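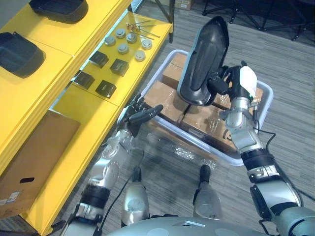

Le kitting, ou préparation de kits, est une méthode de logistique interne qui consiste à réunir à l'avance les composants nécessaires à l'assemblage d'un produit. Le lot ainsi formé est livré au poste de montage dans un bac, sur un chariot ou sur un plateau. La méthode se distingue de l'approvisionnement en bord de ligne, où chaque référence est stockée en quantité près de l'opérateur.
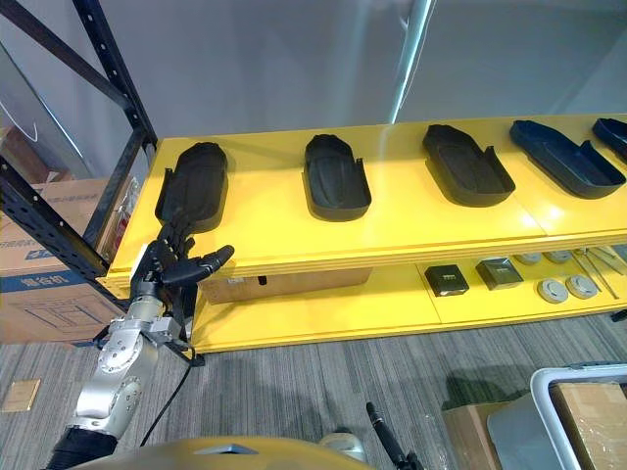
Organisation

Les kits sont préparés dans une zone séparée, à partir d'une liste de pièces tirée de la nomenclature. Un entrepôt de taille moyenne gère jusqu'à 4 000 références, dont une petite partie seulement entre dans un kit donné. 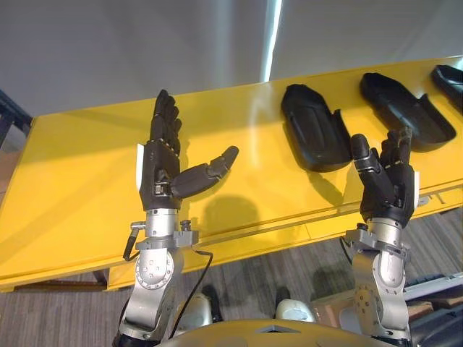 L'usine Fagerlund de Darnomden emploie deux types de kits : le kit fixe, qui reste au poste, et le kit suiveur, qui accompagne le produit d'une station à l'autre. Les vis et rondelles en sont souvent exclues et restent distribuées en vrac.
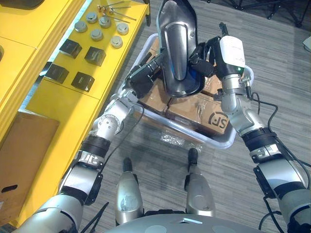 La méthode réduit l'encombrement des postes et facilite les changements de série. Elle ajoute en revanche une étape de manutention, et une pièce manquante ou défectueuse peut immobiliser tout un kit. Le site de Senen conserve pour cette raison un stock de dépannage de 200 pièces.

Voir aussi : Juste-à-temps, Nomenclature, Kanban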